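Mawar Nair has kept the lids and thrown out the pots. "The pots wear out," she says from her kitchen in Urnton. "A good glass lid just waits for the next one." She owns 11, and favours the big round ones with steam vents.
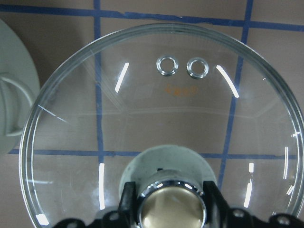 Reinhold Ackermann holds that a dinner plate does the same job, and has told her so every November.

"He's welcome to lift a hot plate off a boiling stew," she says. "I'll bring the bandages."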